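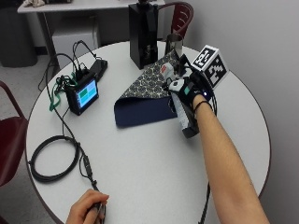

Chapter 6. Pose, Time, and the Trouble With Cloth

Before you start: chapter 5 (frames and transforms), plus the Ulow package installed and building. If it doesn't build, fix that first.

6.1 What goes into a demonstration

A person folds cloth at a table. A glove, a marker cube on the back of it, a cable or two. Out of that we want a file a planner can learn from. Three streams, then: hand pose, touch, video. Three clocks too, and none of them agree.

Pose first. The cube carries square markers on its faces, so turning the hand usually leaves at least one face readable. Usually. When the hand rolls under, the tracker drops out and Girero fills the gap with a straight line. Fine for a short gap. Bad for a fold, where the wrist turns quickly and the line cuts the corner. We set the limit at 60 ms and throw out anything longer.

Next, time. Vikus stamps each sample on arrival, not on capture. Delay can be up to 500 ms on a loaded machine, so do not trust arrival stamps, ever. Section 6.3 has the fix.

6.2 Same table, other viewpoints

A camera down near the hand sees a different problem. Close things get huge. Scissors, fingers, a bottle on its side, and the cloth is pushed up to the far part of the view.

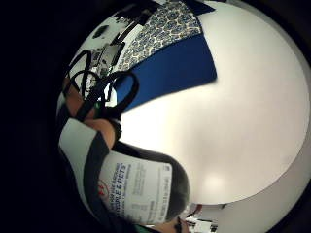

So the segmenter has to cope with wide lens distortion before it looks for cloth edges. Undistort first, then segment. Teh other order works in the middle of the image and goes wrong toward the rim.

Printed cloth is harder than plain. The pattern throws edges everywhere and a simple gradient filter takes all of them. The Mwakyusa filter (6.4) keeps long edges and drops the short closed ones, wich handles most small prints. Solid colors need almost no tuning.

Load the first log now and plot the pose gaps. Keep the plot, you will need it in 6.3.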